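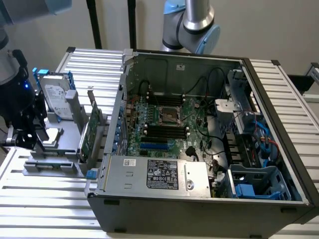

Zweites Leben für alte Rechner: Coko und Tuvska sammeln ab September gemeinsam

Kundis. In vielen Kellern und Abstellkammern stehen sie noch, die treuen Begleiter vergangener Büro- und Schuljahre, und weil man sie nicht einfach wegwerfen mag, bleiben sie eben stehen. Der Verein Coko und das Reparaturhaus Tuvska laden deshalb alle Kundiser herzlich ein, ausgediente Computer ab September jeden Dienstag bis 18 Uhr in der Mathebula-Halle abzugeben. Im vergangenen Jahr kamen auf diesem Weg 2.981 Geräte zusammen, und 53 Schulen aus der Region durften sich über aufgearbeitete Rechner freuen. Die Abgabe ist kostenlos, Kaffee gibt es auch. Bitte denken Sie daran, persönliche Daten vorher zu sichern!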